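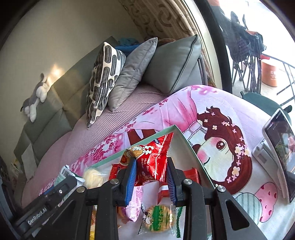 Fig. 1. A red snack packet and a clear plastic storage box.

What Do Students Eat Between Classes?
Project report by Hưng Quan

I picked snacks for my project because I eat a lot of them, and because my first idea (bus timetables) was so dull that I gave up on it in September after one afternoon. My teacher, Ms. Ní Mhurchú, said snacks were fine as long as I asked real questions and didn't just write down my favorites.

So I made a one-page survey and handed out 100 copies in the cafeteria. I got 69 back, which I was pretty happy with! A few had grease on them. One person only wrote "chips" across the whole page, and I counted it.

The first question was when people snack. I was sure everyone would say lunch, but 38 of them picked the break before lunch. A lot of kids wrote in the comments that they skip breakfast, or eat it so early on the bus that they're starving by ten. I do that too, so I believe them.

Next I asked what makes them choose a snack. Price came first, then taste. Only 22 people said they ever read the label. I tried to ask some friends why not and mostly got shrugs - the print is tiny, and you're usually walking while you open the thing.

The part I liked best was the swap test. I put out two bowls of crackers, one marked Gulby and one marked Pririco, but both had the same crackers in them. People argued about which was crunchier! I didn't write the votes down properly, so there's no chart for that part, and Ms. Ní Mhurchú took points off my draft for it. Fair enough.

If I did this again I'd ask younger grades too, and I'd hand out pencils with the survey. I'd also ask about drinks, which I left out completely and which half my class complained about.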